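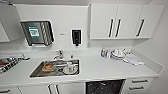
The Firkon test kitchenette, used for the dish-clearing task. Plates and a cup in the sink, a stack at right.

Equipment plan for the kitchen line, second round

The October request from the kitchen line went back to its authors with comments, and a revised version is now with purchasing. Elaine Lacerda has asked that the main changes be printed here so that other groups planning a purchase next year can use the same layout.

The first request covered one mobile base with two arms and listed a single price. It left out everything that has to be bought with the base or shortly after it. The revised request splits the cost into four lines: base and arms, grippers and fingers, spares, and site work. Each line has its own quote and its own lead time. The quotes from Clolow and Phan are both valid for 21 days, and the order has to be placed inside that window or the prices are asked for again.

Grippers were the largest correction. Dish clearing means picking a flat plate off the bottom of a steel sink, lifting a cup by its wall or rim, and pulling cabinet doors by long bar handles. Hyun-seo Ban tried the stock parallel fingers on all of these and found them usable on the handles and the cup. Plates lying flat need a thinner fingertip. The request now includes 3 sets of thin fingertips per arm and a wrist cover rated for splashing. Fingertips are treated as consumables and charged to the running budget.

Reach was the second correction. The countertop runs the full width of the unit, with wall cabinets above it, and the arm has to get to the back wall under the cabinets as well as down into the basin. Rogério Araújo worked through the arm lengths on the Clolow and Phan data sheets. The shorter Phan arm reaches the basin floor only if the base parks square to the sink, so the lift column option has been added to that quote. The longer Clolow arm does not need the column but is heavier, and the spare battery goes up one size with it.

Site work is a small line but was missing altogether. It covers a charging point on its own circuit, floor marking, and replacement tableware. The tableware is set at 235 dollars for the year. Spares come to 1796 dollars for either supplier and include one joint module, two cable sets and a camera mount.

Piroska Sárközi notes that the quotes do not include training. Clolow sells it by the day at its Garilbridge office. Phan offers remote sessions only. Groups that want training in the same order should say so on the form, under services, and give the number of people attending.

Still open: whether the service contract starts at delivery or at acceptance. Anderson Medeiros is taking this up with both suppliers. Comments on the revised request should reach him by 19 Nov 2025. The blank four-line form is in the purchasing folder, next to the old one, which should no longer be used.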